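Small Kitchen, Big Dish Days: The Counter Gallery
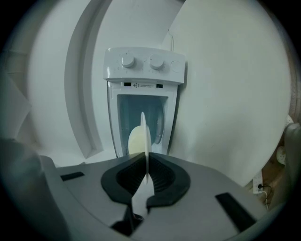

Two round white knobs, one flat button and a window in the front. I love this little appliance!

Welcome to the corner of the site where I get to gush about small things that live on counters. I moved into the apartment on Gamage Street in December, and the kitchen is 69 square feet including the spot where the door swings in. I measured it twice because I wanted to be wrong. I have cooked in bigger kitchens and enjoyed it a whole lot less!

The picture up top is my favorite kind of appliance face. White panel, white knobs, little numerals printed around them, and then that tall clear window with everything behind it looking faintly blue. It looks like a compact mini washing machine, and I would happily put it on a poster. The pale yellow oval in front of the window makes me smile too (cream and white together, always yes).

A few notes from the kitchen, for everybody who wrote in after the last gallery:

Knobs or touch buttons? Knobs, every time. I can turn a knob with a soapy elbow. My old place had a touch panel on the stove that beeped at me whenever a drop of water landed on it, and I do not miss it one bit.

Plates. I'm down to 8 dinner plates and they're all white. Hanneke Timmermans talked me into it when I was packing, and she was right, they stack flat and I never have to hunt for the one that matches. My bowls are another story and will get their own page.

The shelf. Tahsin Debnath cut it for me out of a leftover board from his own place in Voltetberg. It sits 10 inches above the counter, so I can still get a tall pitcher under there if I tip it a little. The left bracket is a hair lower than the right one. I've stopped noticing, mostly.

The cart. It's the Okitz rolling one, the narrow version, and it goes between the fridge and the wall with a finger's width to spare. Dish towels on top, onions in the middle, and the bottom is still a jumble of lids that I keep meaning to go through.

Hashini Navaratnam asked how I keep the counter clear enough to work on. I do a quick sweep before bed: mugs go up, the board gets stood on its end, crumbs go in the bin. Ten minutes if we've had people over, two if it's only been me and toast.

Thank you so much for all the notes on the last page, there were 158 of them and I read every one with my coffee! If you have a tiny kitchen with a window or a knob or a crooked shelf you're fond of, please send me a picture. Next up is the bowl cupboard, as soon as I've found the other half of the bowls.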